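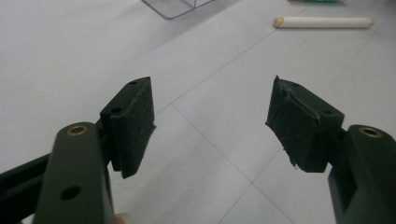 핸드헬드 그리퍼 점검표의 세 번째 개정판이다. 두 번째 판은 항목이 너무 많아서 다들 맨 위 다섯 줄에만 체크하고 나머지는 한 줄로 쭉 그었다. 그 직선의 품질만큼은 훌륭했다. 이번에는 항목을 줄이고 코멘트 칸을 넓혔으니 "양호" 말고 다른 단어도 써 주기 바란다. 패드 항목은 특히 그렇다. 왼쪽 패드는 먼지만 조금 묻었을 뿐 가장자리가 반듯한데, 오른쪽 패드는 주름이 지고 윗변이 들뜬 것처럼 보이며 아래 모서리는 너덜너덜하다. 이런 한 쌍을 두고 "패드: 양호"라고 적으면 평균을 낸 것이지 점검을 한 것이 아니다.

**적용 대상:** Skarico 작업대에서 쓰는 수동 파지 도구 전부
**작성:** Ilbridge 수집실, 12월 개정
**검토:** Elif Naz Karaca
**주기:** 매 근무조 시작 전, 그리고 떨어뜨렸을 때마다 (떨어뜨린 적 없다는 말은 믿지 않음)

## 1. 패드와 손끝 블록

- [x] 좌우 패드를 **따로** 확인하고 따로 기록
- [x] 왼쪽 패드: 들뜸, 찢김 없음
- [ ] 오른쪽 패드: 들뜸, 찢김 없음
- [x] 패드 표면의 먼지와 보풀 확인
- [ ] 좌우 패드의 마모 상태가 비슷함

> **코멘트:** 오른쪽 불합격. 교체 전 사용 금지. 순간접착제로 윗변만 눌러 붙이는 방법은 지난 판에서 이미 금지했다. 붙인 사람의 장갑까지 같이 붙었던 일을 굳이 다시 적지는 않겠다.
>
> **코멘트 (Karaca):** 한쪽만 갈지 말고 쌍으로 갈 것. 새 패드와 헌 패드를 섞으면 물체가 한쪽으로 돌아가고, 그 기록은 나중에 전부 골라내야 합니다. 지난번에는 204건을 다시 봤습니다. 제가요.

## 2. 체결부와 링크

- [x] 황동 인서트가 표면과 같은 높이에 있음 (좌우)
- [x] 인서트 둘레에 균열 없음
- [ ] 손끝 블록 나사 풀림 점검
- [ ] 링크를 끝까지 벌렸다 오므렸을 때 걸림 없음
- [ ] 출력물 팔에 백화 또는 휨 없음

> **코멘트:** 아래 세 줄은 손으로 만져 보고 움직여 봐야 아는 항목이라 비워 둔다. 눈으로 보고 체크하지 말 것. 나사는 쳐다본다고 조여지지 않는다. 드라이버는 Asante 공구함 둘째 칸에 있고, 없으면 첫째 칸에 있고, 거기도 없으면 지난 조 주머니에 있다.
>
> 출력물 팔의 빈 구멍은 설계상 비어 있는 것과 인서트가 빠진 것이 있다. 도면을 보고 구분할 것. 기억으로 구분하지 말 것.

## 3. 작업대

- [x] 손가락 사이 공간에 물체 없음
- [ ] 시작 전 작업대 표면을 닦음
- [ ] 작업 목록에 있는 물체만 올려 둠
- [ ] 물체를 지정 위치에 놓고 격자선 기준으로 기록

> **코멘트:** 투명 상자와 흰 막대의 위치는 격자선을 기준으로 쓴다. "저쪽 위" 같은 표현은 좌표계로 인정하지 않는다. 투명한 물체는 밝은 상판 위에서 잘 안 보이니 모서리부터 찾을 것. 막대는 구를 수 있으므로 놓고 나서 손을 떼고, 한 번 더 본다.

## 4. 작업자

- [ ] 벌림과 오므림 동작 중 손가락이 링크 안쪽에 들어가지 않음
- [ ] 소매, 목걸이, 사원증 줄 정리
- [ ] 연속 사용 15분마다 손을 바꾸거나 쉼
- [ ] 이상이 있으면 즉시 중단하고 기록

> **코멘트:** 손가락은 손잡이 쪽에 둔다. 모터가 없는 도구라고 안전하다는 주장이 해마다 나온다. 문틀에도 모터는 없다.
>
> 휴식 시간 항목은 Altance 쪽 작업 지침에서 가져왔다. 우리가 만든 규칙이 아니니 우리한테 항의해도 바뀌지 않는다.

## 5. 판정

| 구분 | 결과 | 조치 |
|---|---|---|
| 왼쪽 패드 | 합격 | 쌍 교체 원칙에 따라 함께 교체 |
| 오른쪽 패드 | **불합격** | 교체 |
| 인서트 외관 | 합격 | 없음 |
| 나사, 링크 | 미점검 | 교체 작업 때 함께 실시 |
| 작업대, 작업자 | 미완료 | 재개 직전에 다시 확인 |

도구 상태: **사용 보류.** 빨간 꼬리표를 달고 선반 141번 칸에 둔다. 꼬리표를 뗄 수 있는 사람은 교체한 사람과 확인한 사람 두 명이며, 이 둘은 같은 사람일 수 없다. 지난 판에서 한 분이 서명란 두 곳에 필체를 바꿔 가며 서명하셨는데, 펜은 안 바꾸셨다.

교체용 패드는 월요일에 들어온다. 그때까지는 예비 도구를 쓰고, 예비 도구도 1번 항목부터 다시 점검할 것. 예비라서 새것이라는 뜻은 아니다.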